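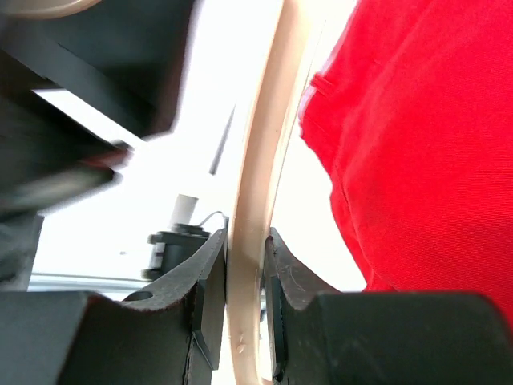 Two-arm setup, one policy server: how do I stop the stutter between action chunks?

Oldřich Bartoš
Hi all! I'm having a great time with bimanual cloth handling, and I'm so close. Two small arms face each other in a white enclosure, a red cloth between them, a little white rack at the back, a camera on each wrist. The policy sends chunks of joint targets over the network and the arms play them out. Every time a new chunk arrives, both arms twitch. The grippers keep hold of whatever they've got, but the wrist images go blurry right when the model needs them most. 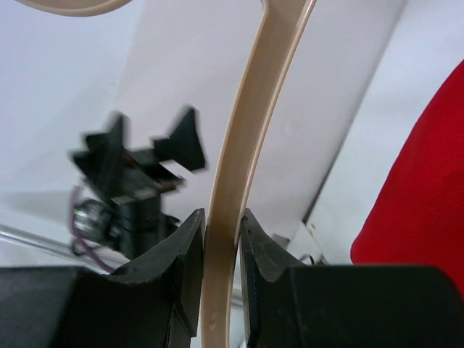 I've tried a longer chunk (worse) and a low-pass filter on the targets (smoother, but it lags and the left arm gets there late). I'm on Dallanix 2 for the control loop, stock settings. Is it the network, the planner or me?

Kolbrún Dalsgaard
Oh, I love this problem! Your new chunk is planned from an old observation, so its first few targets are already in the past when it lands. Timestamp every observation, and when the chunk arrives, drop the steps that have expired. Then blend the old and new chunks over the next 10 steps. Do it for both arms on the same clock or they'll drift apart. Also log commanded and measured joint positions side by side and plot them. If the jump shows up in the commanded line, it's software, and you can leave the motors alone.

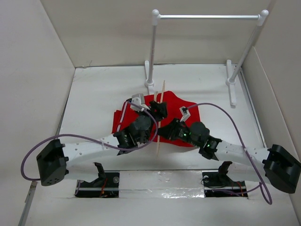

Guerreiro
Had the same thing in December. Set the queue to 1000 and it went away for me, didn't look into why.

Kolbrún Dalsgaard
Careful with that one, a long queue means the arms are acting on stale plans. Try the blending first and post your plot, I'd love to see it!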